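Kunport Hand Gripper – teach a robot by doing the job yourself

I make these in small runs, and this page is for the second version of the hand-held one.

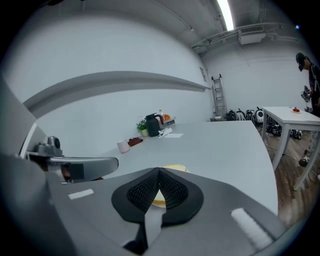 So, what you get is a gripper you hold and squeeze, with the same jaws you'd bolt on the end of a robot arm. You pick the thing up, move it where it needs to go, let go, and the recording is your lesson. Do that a good few times over and you've got something to train from. No arm needed while you're doing it, no joystick, no laptop balanced on a chair next to you.

I started out doing all this by remote control. I had a leader arm and a follower arm on a bench in Loviddale and I spent a whole January driving one with the other, trying to get it to lift soft food without squashing it. I got there in the end, but it was slow and my shoulder hated me! With the gripper in my own hand I could feel straight away when I was pressing too hard, and I stopped making the silly mistakes you make when you're watching your own work through a screen.

I still sell the remote kit (see further down), and there are jobs where it's the better choice. If your arm has awkward joint limits, your hand will happily do things the arm can't copy, and you only find out later. For that sort of work drive the real arm, and save the hand gripper for things on a table at a sensible height.

The fingertips

These are what I get asked about most. The tip is a padded black cup with a raised rim and a dotted mesh face, and it's meant for things that are round, soft or a bit slippery. Bread, sponge, fruit, a cup if you come at it from the side. It's not clever with paper. A flat sheet lying on a table will defeat it most of the time, and you want the thin tips for that (sold separately, sorry).

The pads do wear. Mine start to go smooth in the middle after a lot of use, so I put two spare pads in the box. Swap both sides together or you'll get a lopsided grip, and then your recordings before and after won't match.

What's in the box

One hand gripper, version 2
Fingertip pads, fitted
2 spare pads
Charging lead
Wrist strap
Card with the calibration pattern on it (please don't fold it)

You'll need your own computer to copy the recordings to. I don't include an arm mount either, as everybody's arm is different, but I can cut a plate to suit if you send me the hole spacing.

A few things I've learnt using it

Leave the mess where it is. I used to clear the whole table before a session and everything I trained fell over the moment someone put a mug down. Now I move bits and pieces about between goes and leave bags and cables lying wherever they landed, as long as I'm not going to trip on them.

Go slower than feels natural. Your hand is much quicker than any arm you can afford, and mine certainly is. I count to two on the way down and it helps.

Open the jaws fully at the start and end of every go. The software uses that to find where one attempt finishes and the next begins, and if you forget you'll be chopping up files by hand all evening.

Two people can record in the same room, and I do it often. Just give each gripper its own name in the settings first – I once mixed up a whole afternoon's work by leaving them both on the default.

Battery and running time

A full charge lasts me 4 hours of proper use, with pauses. There's a light on the underside that goes amber when you've got 20 minutes left. It will save what it has before it switches off, but I wouldn't rely on that halfway through something fiddly.

Software

It works with Cisosik, which is free to download once you've registered the gripper. You can play back each go, throw out the bad ones and export the rest. If you already have the Hettiarachchi plug-in for your arm, the exported files open in it without any converting. If you don't, there's a plain export as well, and I'm happy to talk you through it.

Remote kit

Same jaws, same pads, but on a follower arm with a hand control. Files from both go into the same folder, so you can mix them. I do the easy part of a job by hand and then a smaller batch by remote, and that has worked well for me on kitchen and packing jobs.

Ordering

Page updated 22 February 2019. The next run is 8 grippers and I build them in the order people ask. Drop me a line through the contact form with what you're hoping to pick up and which arm you've got. If I think it's the wrong tool for you I'll say so – sending them back and forth in the post is no fun for either of us.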